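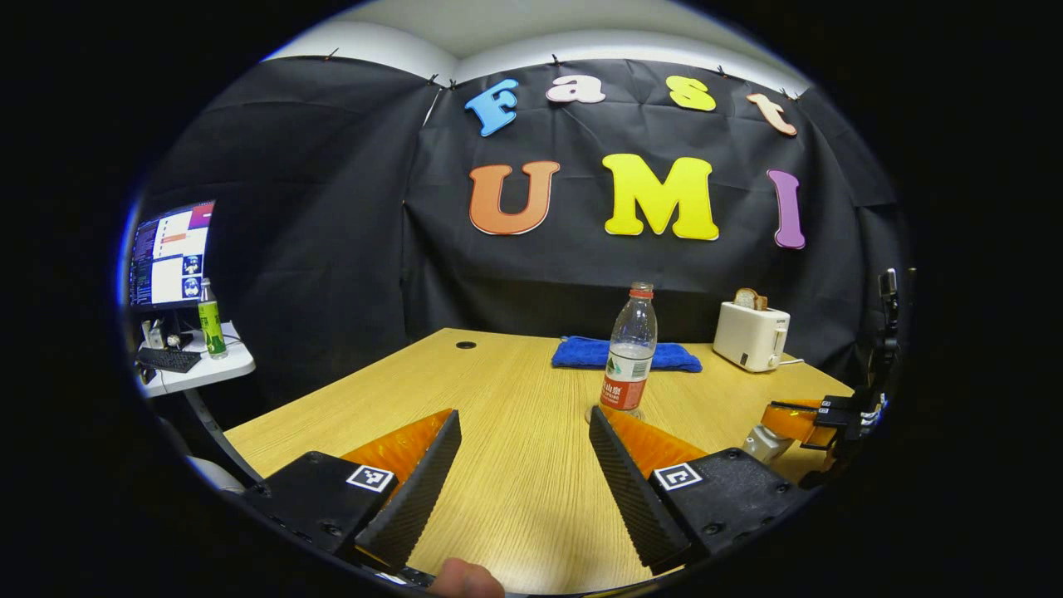 Chaimae Ouazzani wrote:

> Has anybody on the list had the Zelteck hand-held gripper kit for longer than the trial month? We're looking at two sets for small kitchen tasks (cups, bottles, cloths) and the quote from Trimport came to 3,023 with shipping. My worry is the finger pads. The last kit we had went shiny after a few weeks and then everything slid. Also, is the support plan worth paying for?

Hi Chaimae, hi all,

We've had ours since December, so I can answer most of that. Short version: I'd buy it again, but I'd haggle over the extras first.

Pads: still good. I logged 112 sessions on the first pair before I swapped them, and that was mostly me being fussy — one edge had started to lift and I didn't want it peeling halfway through a run. The replacements take maybe a cup of coffee to fit, but the screws are tiny, so do it over a tray. Ask me how I know! Soft stuff like towels is easy. Thin plastic bottles took me a while, because you can squeeze a lot harder than you think you're squeezing, and then the arm learns to crush things too. Go light and slow for the first day or so.

The markers on the fingers matter more than the manual lets on. If you get a smudge on one the tracking goes jumpy and you may not notice till you play the whole session back. I wipe mine every morning now.

Weight is fine for up to 30 minutes, then my wrist starts complaining. Ferenc Vörös has bigger hands than I do and says the thumb loop is too tight for him, so if several people will be sharing, ask for the wide one when you order. It was the same price for us.

Support plan: I'd skip it for the first year. I've written to them twice and got a useful answer both times without it, once at 23 minutes past midnight, poor soul. The calibration software is the weak spot. It forgets your settings after every update, so keep a copy of the folder somewhere safe.

We did look at the Flongate set before this one. Nicer case, but the fingers had too much play in them for my taste, and spare pads only came in big packs.

If you want, I can send you my settings folder and the list of spares I'd order up front. Just write to me off list.

Bùi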